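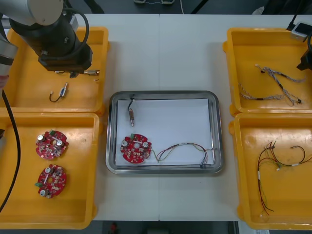
January
Posted by the author, 7:40 in the evening

I have been listening to the new Sterden record for a couple of weeks now and I think it is their best since the demo tape. I didn't expect to say that. The last album was long and slow in the wrong places, and I sold my copy after a month.

This one is called Urnari and it has seven songs in under forty minutes. The band recorded the drums live in one room and you can tell, mostly on the second track, where the tempo pulls ahead going into the chorus and then settles back. I like that they left it alone. A lot of metal records I bought last year had drums so even that I stopped hearing them.

The guitars are tuned low but there is still some treble on them. The bass is loud. On the third song it carries the main riff alone for most of a minute before anything else comes in, and it has a dirty, clanking tone that reminded me of older hardcore bands. The vocals are the same as always, a mid-range bark with some lower stuff on the slow parts. I can make out maybe half the words. The lyric sheet is printed in dark gray on black, so that was no help.
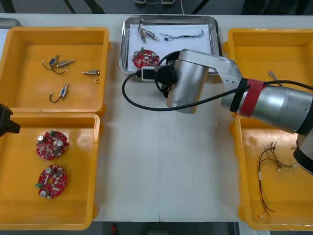

The fifth song is the one I would skip. It is an acoustic piece with some organ behind it and it goes on for four minutes without getting anywhere. I know people who love that kind of thing in the middle of a heavy record. I usually get up and make coffee.

The last track makes up for it. It opens with a single note ringing out, then the whole band comes in at a crawl and stays there. Around the six minute mark they double the speed and play it that way to the end, which stops dead with no fade. I have played that one more than the other six together.

It came out on Dostidier, a small label that mostly does tapes. The vinyl run was 1,000 copies, of which 353 are on clear vinyl and went to mail order. Mine is black and numbered 653 by hand on the back of the sleeve. The pressing is quiet, apart from one tick near the start of side B that cleaning didn't fix. The sleeve is thin and one corner was bent when it got here, but the record was packed outside it, so no seam split.

I saw them play most of these songs on a Tuesday at Peng, the basement place by the bus depot. There were 60 people there and it felt full. They played the whole first side in order, then three old ones. The sound was muddy up front, so I moved back by the bar and it was much better there. The bass was as loud as it is on the record. They skipped the acoustic one, which was fine with me.

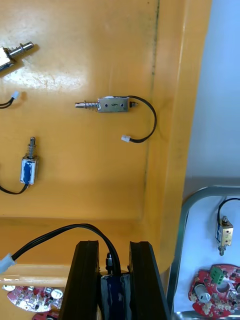
Small solenoids with black leads in an orange tray.

If you only know the first album, start with the second track here and then go straight to the last one. If you never liked the vocals, I don't think this will change your mind.

Next up is a stack of tapes from the same label that I bought at the show. I have only gotten through two so far, and one of them is mostly feedback. I'll write about the rest when I have had time with them.

Contact: use the form on the about page | All text copyright the author | Back to top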